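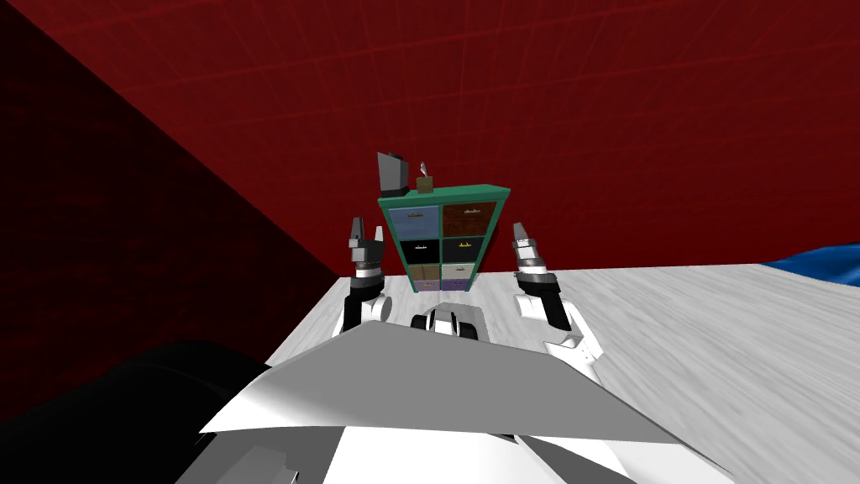 The drawer cabinet in the red room, both grippers empty.

I spent most of the last two weeks on drawers, and I have come out of it less sure about simulated examples than when I went in. I wasn't very sure then either.

For anyone who hasn't been following along: Rangi Henare and I are putting together a set of examples for a two-armed robot, all in simulation, all of the same general sort of job. Go to the cabinet, open the drawer you were told to open. Our little toolkit is called Norik, after nothing in particular. It builds the room, swaps the colors and textures, drops some stuff on top of the furniture and records whatever the person driving the arms does. Then the learner gets fed all of it and we find out how much of it was any use.

We have 3739 episodes now. I was told when we started that this would be plenty, by people who I think wanted it to be plenty.

My trouble is with the word "different." Norik is very good at making things look different. The cabinet above has eight drawers, two across and four down, and the fronts don't match: a wood-grain one up top, a pair of black ones under that row, a tan one, a purple one and so on. Red walls. In the next room the walls might be mustard and the cabinet might be gray. If you flip through a page of thumbnails it feels like a huge amount of variety, and I've watched visitors get impressed by exactly that page.

But look at the handles. Every drawer in that cabinet has a small light yellow one, up near the top edge of the front. I went back through the settings and found that handle style is picked once for the whole cabinet, from a list of 11. So a few thousand episodes, a great rainbow of paint, and 11 handles. What the gripper has to deal with is the handle. Paint doesn't push back.

I raised this with Rangi and he said, fairly, that color matters for finding the right drawer even if it doesn't matter for pulling it. Okay, yes. "Open the purple one" needs purple ones. I still think we spent our effort where it was easy to spend it, and then counted the results as if every episode was worth the same as every other.

Then there's the view. All our recordings use a camera up above and behind the robot, looking steeply down past its own body. You get a great deal of white panel at the bottom and a cabinet that seems to shrink toward the floor. It also means the lowest row is partly hidden behind the robot itself. I used to think of that as a nuisance and now I think it may be the most honest thing in the data, given that a real machine gets in its own way constantly. Jomar Padilla wants to move the camera so that the bottom drawers are in the clear. I'd like to see the numbers from the hidden ones first. If the learner does fine on top and falls apart on the bottom row, that's worth knowing before we make the problem go away by moving a camera.

On the driving side, I did 512 of the episodes myself, and I can tell you I am not a varied person. I go in with the right arm nearly every time. I start slow, I hurry at the end. I noticed by the second evening that I was pulling drawers in more or less one motion, and the learner picked up my hurrying before it picked up anything else. Remedios Maglaya drives completely differently - she stops short, waits, then closes the fingers - and her episodes are longer and a lot duller to watch. When we trained on hers alone, with far fewer of them, the thing missed handles less often. I don't want to make a big claim out of that. It was one run, with one seed, on a night when I wanted to go home.

The stuff on top of the cabinet is another thing I can't decide on. Norik scatters a couple of objects up there, like the dark boxy one and the small brown box with something pale and wispy sticking out. They're there as clutter. In none of our tasks does anything happen to them. I suspect the learner has worked out that the top of a cabinet can be ignored, which will be a bad habit to have when somebody asks it to put the box away. Is that variety, or are we teaching it to look past things? Rangi says I'm overthinking a tissue box. I'm not certain it's a tissue box.

What we've changed so far is small. Handles are now picked per drawer. Drivers have to do 17 episodes with each arm before they're allowed to choose. I've started tagging the episodes where the driver missed and tried again, which we had been throwing out, and I have no idea why we ever threw them out except that they looked bad.

Rosemarie Tiedemann has offered to run the next batch on the real cabinet at Lorkthorpe in May. Its drawers stick. Norik's drawers have never stuck in their lives, and I have a to-do item about friction that has been sitting there longer than I'd like to admit, so I guess I know what I'm doing until then.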